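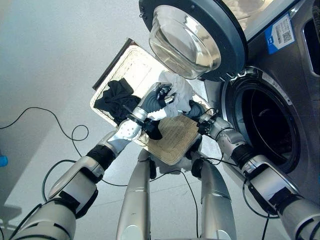
I was never a person who had feelings about laundry until I moved into number 32. Before that I had a launderette and a book, and before that I had my mum. But the flat in Dinholm came with its own washing machine, a big silvery-grey front-loader with the blue and white sticker still on the front, and I was so pleased with it that for the first week I washed things that were clean. Everything I owned was black, more or less, on account of the job, so you'd think there was no way to get it wrong. Black shirts, black trousers, black socks, in they go. And yet every time I tipped the tray up to the open door there it was again, one soft crumpled bit of white, sitting in with the black as if I'd put it there.

I hadn't, is the thing. I didn't own anything white. I'd given up on white in my second week at Jaslow, after the beetroot.

Jaslow was the restaurant, if you don't know it, down by the bus station with the green awning. I did front of house five nights out of seven and came home smelling of onions. The wash went on when I got in, which I know is antisocial, but the walls in that building were thick as anything and the only person who might have minded was Marcela Vávra underneath me, and Marcela was up all hours anyway. You could hear her radio through the floor if you lay down on it. (I lay down on it quite a lot that autumn. My back was terrible.)

So, the white thing. The first time, I thought it had come with the machine, left in there by whoever had the flat before. I pulled it out with the shirts, all wrinkled up, hung it on the radiator and forgot it. The second time I thought, well, I must have picked it up off the radiator with everything else. Fair enough. I folded it that time and put it in the kitchen drawer with the takeaway menus.

The third time I went and looked in the drawer.

Menus, batteries, a candle. I stood there with my coat still on. 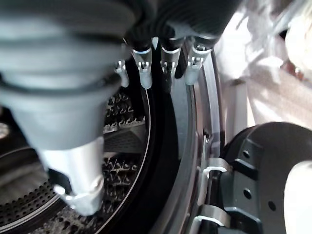

The drum, holes and all. 

I'm not a fanciful person, I should say that. My sister is the one who gets a cold patch on the stairs and rings a man about it. I did what you'd do, which was to check the machine properly. I ran my fingers all the way round the rubber seal, where I found a hairgrip and a coin so furred up I couldn't tell what it was. I shone my phone into the drum and turned it by hand, a full turn, listening. I took the filter out and got water all over my slippers. Nothing white, nowhere for anything white to hide. I put the filter back, ran it empty, opened the door. Nothing! I was almost disappointed.

Then I put a proper load on the next night and out it came with the trousers.

What I did after that I'm a bit ashamed of. I took it to work. I put it in a carrier bag and dropped it in the big bin behind Jaslow, under the potato peelings, and I walked home feeling very light and sensible. I had toast. I didn't do any washing for four days, which in that job is pushing it, and when I finally did I stood in front of the machine until it finished, the whole cycle, with a cup of tea going cold in my hand. It was in there. It smelled of Truvine, same as everything else, and not of potatoes in the least.

Truvine was the powder I used. It came in a box with a sort of grape on it, and it was the cheapest they had at the corner shop, 70 pence off if you bought the large. I mention it because of what happened next, which was that Marcela knocked.

I'd met her to nod to. She was small and always had a cardigan on over another cardigan, and she had the surname up on a brass plate by her bell, VÁVRA, very grand, with both accents, next to everyone else's bits of biro and tape. She stood on my mat and sniffed.

"You use the Truvine," she said.

I said I did, and was the noise bothering her.

"What noise?" she said. "No. I smell it in my bathroom. I used to use the Truvine." And she looked past me, straight through to where the machine was, and said, "Is it giving you anything?"

You don't have an answer ready for a question like that. I said did she want a cup of tea.

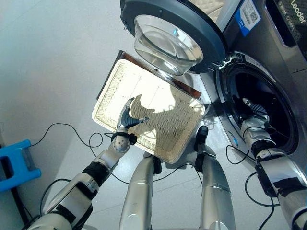
Door wide open and a bit of sun on the weave.

She wouldn't sit down. She stood by the machine with her hand on top of it the way you might stand by a cow. She'd had my flat first, she said, for years and years, and only moved downstairs when the steps got too much for her knees. The machine she'd never seen before in her life, hers had been a twin-tub, but she didn't think it mattered what machine it was. "It is the plumbing," she said, as though that covered it.

I got the white thing out. I'd stopped trying to put it anywhere clever by then, I'd just hung it over the tap. She took it and turned it over a couple of times and rubbed it between her finger and thumb.

"Mine was a blue one," she said. "Every week, a little blue one. I thought it was from the neighbour. I went to every door in this building with it, and they all said no, no, not mine. So in the end I kept it."

"And then it stopped?"

"And then it stopped," she said. "Naturally. I kept it."

I said I'd kept mine, I'd put it in a drawer. She asked which drawer, and I told her, and she gave me such a look. With the batteries? Would I like to be kept with the batteries?

I didn't really have a comeback. She drank the tea standing up, told me my mugs were too thick, and asked what I did for work. I told her about Jaslow and the five nights. She wanted to know who I ate with. I said I ate at the pass, usually, whatever came back wrong. She meant on the other two nights, she said. I said it depended, which was a lie, it didn't depend on anything.

She went back down with one hand on the rail and I went back to the washing, all the black stuff still sitting there in its heap from the night before, and I put it in bit by bit instead of shoving it. I don't know why. It seemed politer with her only just gone.

When I came to the end of it I had the white one left over in my hand. I thought about it for a minute. I didn't want to leave it out, and I certainly wasn't going to put it back with the batteries, so in it went, on purpose this time, for the first time.
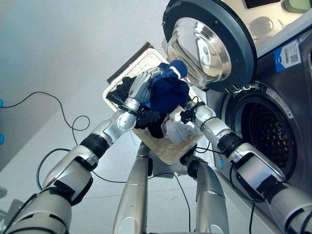 I sat on the bathroom step and listened to the water run in. Down below, Marcela had the radio on, some sort of dance band, and you could tell she was moving about because it got louder and quieter as the door swung. When the spin started I couldn't hear her any more, and I found I was a bit put out by that. I turned the spin down. I'd never touched that setting before. Then I could get both, the washing going round and the dance band under it.

It came out with everything else, of course. I dried it properly and I folded it, not very well, and I made a space for it on the shelf by the bed where my nice jumper lives. I didn't say anything to it, in case you're wondering, though I did pat it.

Next wash, all black. The one after that, all black as well. I went through every sleeve. I ought to have been glad and I mostly was, but I'll admit I put on a third load I didn't need, two tea towels and a pillowcase, just to see.

The tea towels came out with the pillowcase.

So on my next night off I went downstairs with a pan of the goulash from Jaslow (it had come back wrong, but only by a bit, somebody wanted it without the caraway) and pressed the bell with the brass plate. It took her ages. She had to undo a chain and then another chain, and then move something heavy that she kept behind the door on a point of principle.

"It's stopped," I said.

"Naturally," she said, and took the lid off the pan and sniffed that as well. "Who made this?"

Her flat was laid out the same as mine but filled to the ceiling, coats and plates and a bicycle. She had a book of raffle tickets on the table, an old one, and she tore one off and gave it to me for the goulash, number 1126. She said that was how they'd done it at home, you brought a dish and got a ticket, and at the end of the year you could see who owed who. I've still got it. It's got the date on the back in her writing, 10/20/22, the wrong way round because she'd spent six years in Ohio and never got out of the habit.

And on the arm of her chair, where you'd put your elbow, there was a little square of blue, gone soft as a dog's ear and darned in one corner. I looked at it and she saw me looking.

"You may use the other side," she said. "That one is taken."

I sat on the other side. She went to find the spoons and was gone for a good while, and I could hear her opening drawers and telling them off. My washing was finishing up above us. You could hear it go through the floor, the long whine and then the clunk, and she called out from the kitchen that I'd got the spin too low and nothing would ever dry like that, not in October.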